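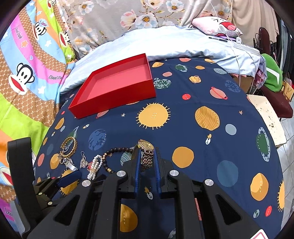
*Attachment 1: watch, gold dial, two-tone bracelet*

**Ticket 2000 – stock app drops items after sync**
Opened: August 11, 2024
Reported by: Leilani Tran
Product: Matedex desktop, Holtska sync add-on
Status: waiting on Prinier

**Problem**

Items added on the laptop show up in the list, then vanish after the next sync. The watch in attachment 1 has been entered three times under Watches and has gone each time. Items added on the phone stay put. No error on screen. The sync log says "complete".

**Tried so far**

- Restarted the app and the laptop. No change.
- Signed out of Holtska and back in. It pulled down 51 items, same as before, without the watch.
- Entered the watch with no photo. Still there after two syncs.
- Added the photo to that entry. Gone after the next sync.
- Made the photo smaller and tried again. Gone.
- Renamed the photo file to plain letters, no spaces. Entry stayed.

So the file name looks like the trouble. The old name had brackets and an ampersand in it. Other entries with photos have short names and have never dropped out.

**Reply from Halvorsen support**

They asked for the log folder and the add-on version. Sent both. Log folder was about 40 MB so it went as a zip. They think the add-on rejects the file name and then removes the whole entry – they have passed it to Prinier, who wrote the add-on.

**For now**

Rename photos before attaching. Keep sync on manual. Export the list before each sync and hold on to the last 7 exports.

**Still to do**

- Re-enter the two clocks and the bracelet lost in the same way
- Check whether deleted entries can be got back from the Holtska bin
- Chase Prinier in September if no fix is out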